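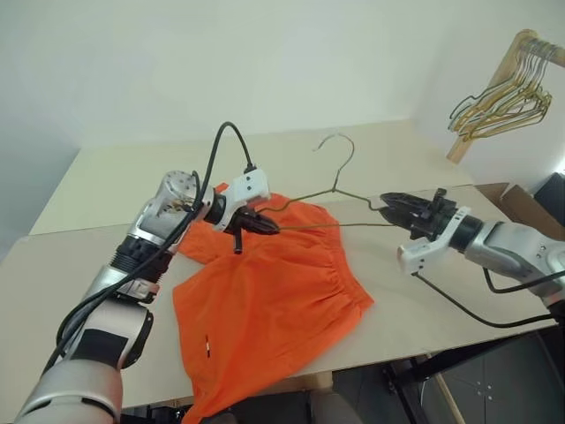 Garment storage divides into two groups: folded and hung. The choice depends on the weight of the cloth, the stiffness of the waistband and the rail space available. Shorts fall between the groups, and many households treat them inconsistently. For hanging, the garment is first laid flat on a clear table, as with the orange pair, and the hanger is brought over its upper part before any cloth is moved. A plain wire hanger of the triangular pattern has three working parts: the hook, the two sloping shoulders and the straight bottom bar. Only the bar carries shorts.

Home Modules Timetable Library Contact

Unit 5: Hanging short garments
Clatamport Household Skills Course
Reading time: 6 minutes

5.1 Preparation
Close the zip and fasten the button. Empty the pockets. Smooth the legs from the waistband towards the hem with the flat of the hand. Creases left at this stage will set on the rail.

5.2 Bar fold
Fold the shorts in half lengthways, one leg on the other. Pass the hems through the hanger and draw the cloth over the bar until the two sides balance. Heavy cloth should sit with the waistband slightly lower than the hems — the band weighs more and will otherwise pull the garment round.

5.3 Faults
Slipping is the usual fault on thin wire. A paper sleeve on the bar increases grip. The Zetex sleeve used in the practical is cut to length with scissors; the Mbeki sleeve is supplied ready cut. A bent bar lets the cloth slide to one end and should be straightened before use. Rusty hangers are to be discarded, as the marks seldom wash out of pale cloth.

5.4 Rail spacing
Allow 16 mm between hangers for light shorts and more for lined pairs. All hooks face the back of the wardrobe. Mixed directions make it difficult to lift several garments off together.

5.5 Practical task
Hang 6 pairs by the bar fold and leave them overnight. Record any slipping on sheet 237. Students using the Plirkari rail should check that the end stops are tight before loading it.

Reading for the next unit: Folding knitted garments, sections 1 and 2.

This site uses cookies to remember your settings. Accept Decline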